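Basero Opens Saturday Card Table for Anyone With Something to Mail

FARNCOMBE, January. Basero, the paper and stationery workshop on Poulain Street, is starting a weekly card table where people can sit down, pick a blank card, and write to somebody. The first session is this Saturday at 10 a.m., and there is no charge to take part.

The idea grew out of a small trial last fall, when the workshop set out a few cards at the end of its regular bookbinding class. People stayed well past closing time to finish their messages, and several came back the next week asking if they could do it again. By the end of the trial, 200 cards had gone into the mail!

"I thought we might get a handful of people writing to their grandmothers," said Marilou Policarpio, who runs the workshop. "We got the grandmothers too, and they wrote back. I have loved every minute of it, and I can't wait to do this properly."

Each session has 12 seats and lasts until early afternoon, so visitors can come and go as they like. Pens, pencils, colored inks, and rubber stamps are set out for everyone to share. People are also welcome to bring their own pens, and anything flat they would like to glue down (ticket stubs, pressed leaves, scraps of wrapping paper).
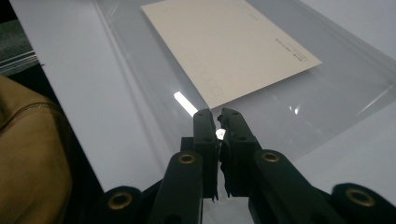

The cards come from Oveo, a small paper mill that has supplied the workshop since it opened. Oveo is giving 300 of them to get the table started, enough to carry it well into spring. The stock is a little heavier than what the trial used, and Policarpio says it takes fountain pen ink beautifully and holds up to watercolor as long as you go easy on the water.

Jhun Evangelista, who teaches lettering at Basero, will be at the table every week. He will show anyone who is interested how to lay out an address so it reads clearly, how to space a short message, and what to do about a smudge. Beginners are very welcome, and so are people who simply want an hour of quiet writing.

"A card is such a friendly size," Evangelista said. "You can fill it in ten minutes or you can spend the whole morning on one corner. I had a student do a border of tiny snails last time, and it was wonderful."

Finished cards can be left in the box by the door. The workshop will take them to the post office within 72 hours, and stamps are sold at the counter at face value.

Seats are first come, first served. Children under eight should bring a grown-up, who gets a card as well. The side entrance is step-free, and street parking is free on Saturday until noon.

To ask a question or request a seat with extra table space, stop by the Basero counter during opening hours.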